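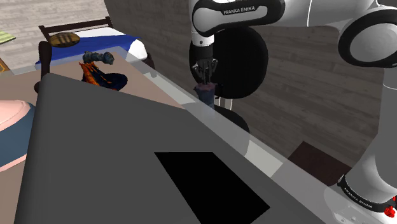

A simulated arm with a dark cup shape in the gripper, and a bed and beige table past the grey worktop.

08/03/2026
By Iestyn Maddocks

Skutomico is a desktop simulator for people planning a robot cell in a room that already has things in it. I bought the home licence for £189 in the winter, before cutting any wood for the bench in our spare room. Rodrigo Fonseca has the older version, which cost him £138, and we compared the two over a weekend.

You place an arm, draw a worktop, add panels and furniture, then run a pick and watch for collisions. The stock room has a bed with a blue sheet, a plank floor and a table with odd objects on it. I left most of that in. My own room has a bed in it too, and I wanted to know how much floor I would lose.

The clear panel is the part I used most. You can drag it along the side of the worktop and the program flags any move that would touch it. My first layout had the panel too close to the base, and the elbow went through it on the return move. I shifted it 15 cm on screen and ran the pick again with no warnings.

Gripping is less good. Small round things slide in the fingers unless you raise the friction by hand, and the manual gives the setting two lines. Ilídio Morais, who has the bench next to mine at the workshop, sent me his values and those were fine. Textures are rough close up and dark parts against a dark wall are hard to see - there is a light slider, but it resets each time you open the file.

Export to a cutting list works. It gave me the worktop and the panel to the millimetre and left out the screw holes, so I marked those myself.

Rodrigo's version does the same collision checks but has no clear panels, only solid ones. If you don't need to see through yours, look for a second-hand licence. I would buy the new one again at this price. The fix for the light slider is promised for April.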